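This card sets the collection rules for the Grulia handheld set. It applies to every session recorded after the November revision. Sessions recorded under the old rules stay in `legacy/` and must not be merged with the current splits.

Maintainer: Verena Moser. Rule changes go through Tibor Dobos.

## Contents

| Item | Value |
|---|---|
| Episodes | 2000 |
| Episodes held out for test | 292 |
| Maximum episode length | 60 s |
| Views | head, left gripper, right gripper |
| Task family | cloth handling, two hands |

Each episode has one folder with three video files, a pose track per gripper and a `meta.yaml`. Poses are given in the board coordinate system, in meters. Jaw opening is normalized to 0–1, where 0 is fully closed.

## Rules for operators

### 1. Before recording

- Run `nodov check` with both grippers on the stand. Don't start if either marker cube fails.
- Cubes must be clean and fully seated. A chipped or peeling face means the cube is replaced, and the new cube ID goes into `meta.yaml`.
- Push sleeves back far enough that they can't fall over a cube face.
- Route cables so that the operator can take one step back without standing on one.

### 2. Start pose

Stand centered on the board, feet still, head tilted down so that both grippers and the full work object are in the head view. Hold the grippers side by side with the jaws open and pointed at the cloth. The top face of each cube must be readable from the head view. Keep still until the tone, then begin.

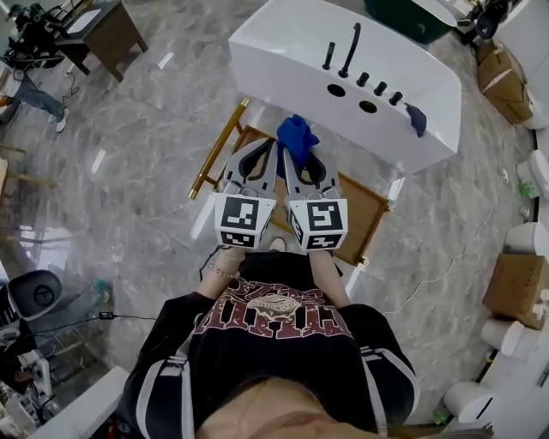 ### 3. During the episode

- Touch the cloth only with the jaws. A finger on the cloth ends the episode, and it is tagged `hand_contact`.
- Keep at least one face of each cube visible. Gaps in the pose track are filled by interpolation up to 800 ms; anything longer is tagged `track_lost`.
- Don't cross the wrists. If the fold needs it, release, move and grasp again.
- Failed grasps are kept. Retry within the same episode and let the clock run.
- No talking to the operator between the start and stop tones.

### 4. After the episode

Return to the start pose before pressing stop. Fill in `outcome` as `done`, `partial` or `failed`, judged by the state of the cloth and not by how the motion felt. Crumple the cloth again by hand for the next run.

## People and rooms

Anyone who can appear in a head view signs the release form first, including people who only pass behind the board. Faces are blurred on all three views before upload. Readable text on clothing is left as recorded unless it is a name badge. Rooms are listed by code only; site names are stripped from the metadata by the `bai` export script.

## Review

Every episode gets one pass by a reviewer who did not record it. Tianyou Deng assigns the queue. A reviewer may change tags but not `outcome`; disagreements are written to `review_note` and settled by Yuzhen Cao.

## Known issues

- Jaw opening drifts on the left gripper in early sessions. See `calib/left_offset.csv`.
- Glare from polished floors causes false marker hits. Filter on cube ID before using raw detections.
- `track_lost` was not set automatically in the first Clondwood batch. Genivaldo Magalhães is retagging it by hand.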